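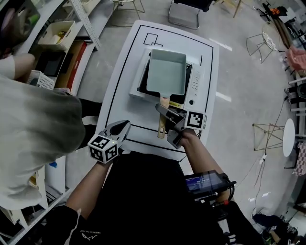

Collecting demonstrations with hand-held grippers
Course notes, week 6
2025-02-25

Read before lab. Not complete, rest on the board.

Recap. Last week: policy learns from pairs, what the sensors saw + what the hands did next. No reward, no simulator. So the policy is only as good as the pairs. This week is where the pairs come from.

Why hand-held and no arm
Teleop is slow, people get tired, you need the arm there. Hand-held: same finger shape as the robot's gripper, your own arms do the moving. Cheaper per demo, works in any room. Cost – you can reach in ways the robot can't. Elbow tricks, wrist twisted right round. Those demos get thrown out later when the arm model says no. Stidstead set lost 138 episodes this way, all from one afternoon.

Pose tracking
Marker cubes are mounted on the grippers. Known pattern, known size, so one clear view of a face gives position and rotation. Two faces better. Zero faces = gap. Short gaps get filled in, long gaps kill the episode.
– don't let one gripper cross in front of the other's cube
– don't cover a cube with your sleeve
– fast wrist flicks blur the markers, slow down

Table task (pan on cooktop)
Two hands, two grippers. Right goes to the pan handle, left stays open and ready over the table. Thick black border on the table top is our work area, keep the cooktop inside it. Handle should point toward the person for the base set. After that, vary it: turn the pan a bit, shift the cooktop, start hands from different places.

Vary between episodes, never during. If you nudge the pan to make it easier, thats a new start, stop and redo.

Session routine
1. Calibrate. Hold both grippers still, then open and close fully, 2 times each.
2. Hands to start pose. Record.
3. Do the task at one steady pace. No pausing to think, the model will learn to pause.
4. Stop recording before you relax your hands.
5. Label: good / bad / recovery. Do it right away, you won't remember.
6. Every 8 episodes swap operators.

Recovery episodes
Missed grasp, then fixed, keep it. Label as recovery. A policy trained on clean runs only has no idea what to do after a slip. Moura baseline had almost none and it shows in the plots. Don't fake the miss tho, faked ones look faked.

Background
Leave the room as it is. Other people, shelves, chairs, fine. But same room for every episode and the policy may latch on to it, see Utuvis reading, section on held-out rooms.

Upload goes to the Serarel folder, one folder per session, calibration file inside. Missing calibration = can't be used, we dont chase it.

For next time: sketch how you would split train and test if the pan changes but the room doesnt. Half a page is plenty.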